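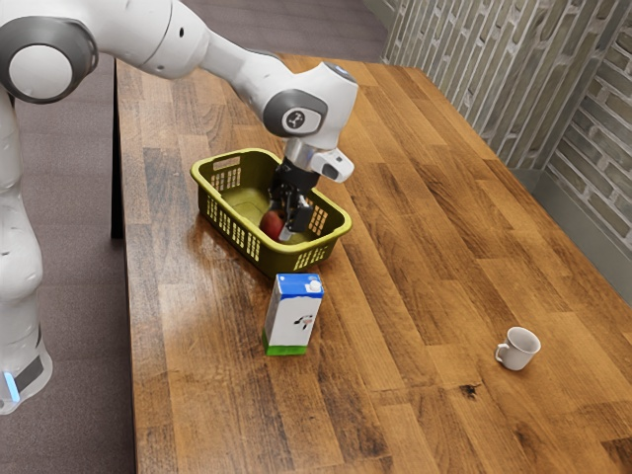

Open day at the Botuvura training center
Dec 28, 2023
Entry by Elba Mansilla, visiting delegate

Arrived shortly before the doors opened and signed the register. Frauke Haberkorn received the delegation in the front hall and handed out the program, which differed from the one mailed to us in that the automation demonstration had been moved ahead of the tour of the workshops. Coats were left in the library. Coffee was available but the line was long.

The demonstration was given by Dardo Carrasco of Skiltier. All of it was shown in simulation on the large screen in the lecture room, with a single white arm beside a long wooden table. The task under discussion was the handling of an apple and a basket, with a milk carton and a cup also on the table. Mr. Carrasco stated that the carton and the cup were included so that the program would have to tell one article from another. He asked the visitors to watch the fingers of the gripper and leave the rest of the arm alone, as most people follow the elbow and miss the grasp.

I had expected something larger in scale. The views were clear, however, even from the fourth row, and the grain of the table was so well drawn that the gentleman beside me took it for a recording of a real room until he was corrected.

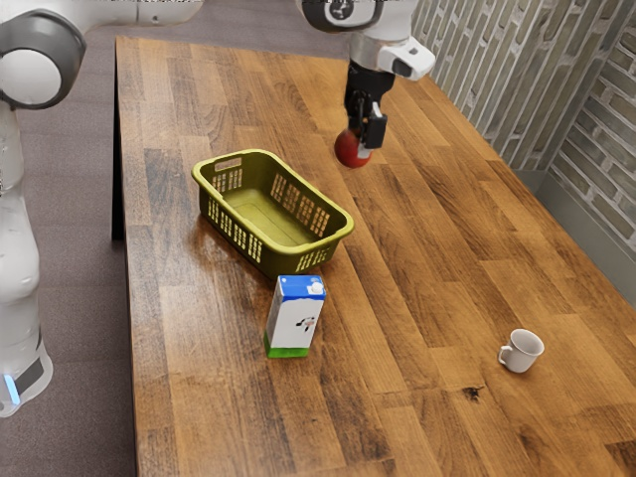 Mr. Carrasco then took questions. Baltasar Jara asked how much practice a program of this kind requires before it is put on a real machine. The reply was that Skiltier had prepared 2000 trial runs for this task, with the positions of the articles changed between them. Mr. Jara asked further whether a bruised apple would be noticed. It would not, as the fruit in the simulation has no softness assigned to it. I considered this a fair answer and noted it for our own report, given that the Abdella packing line deals mostly in soft fruit.

Hipólito Painemal raised the matter of cost. He was referred to the printed sheet, which gives license terms but no prices. Ms. Haberkorn undertook to obtain the figures from the Vultov office and forward them in February.

The tour of the workshops followed in two groups. Ours saw the welding bays and the electrical classroom. The second floor was closed for painting.

Left with three copies of the program and one of the printed sheet. To do: write to Ms. Haberkorn with thanks, return the visitor badge (still in my coat pocket), and ask Mr. Painemal for his notes on the license terms.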